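March 2026 - Prullov has a new suture practice pad, and I get to be the one to tell you!

It's called the Cerska, and it ships this month in boxes of 10. Each pad is pale, soft and made for practicing interrupted stitches, over and over (I've gone through two boxes myself and my knots are finally getting tidy). We asked 7 teaching labs to try it first, and they told us to make the surface less shiny - so we did.

Our first run is 1000 pads. Orders are open now, and labs that sign up early get a box of black thread with it.

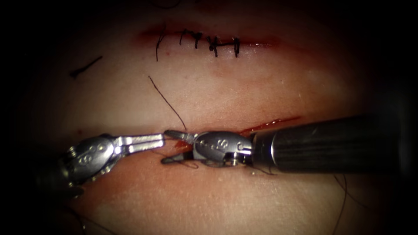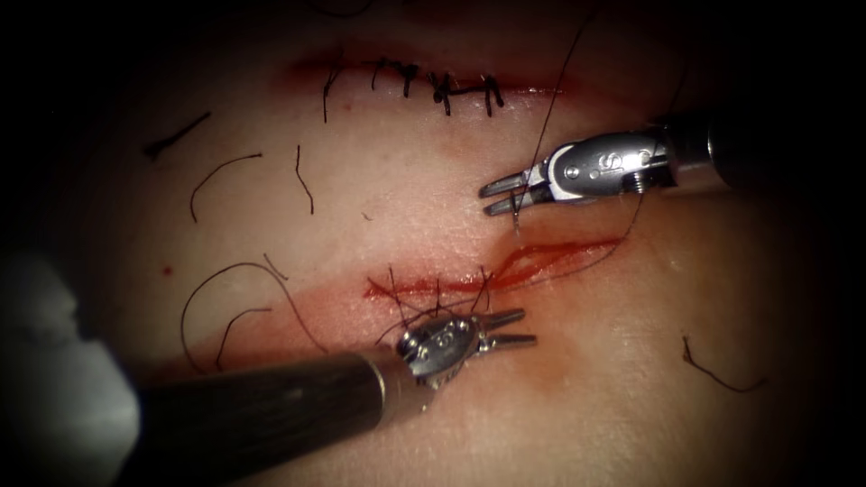

Red cuts on a pale pad, with the stitching well along on the upper one in the two views before this line.
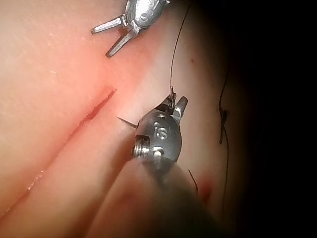
Olaia Mateos wrote back that her group at Zerness would like the next version a little thicker, and that she'd take two more boxes in the meantime.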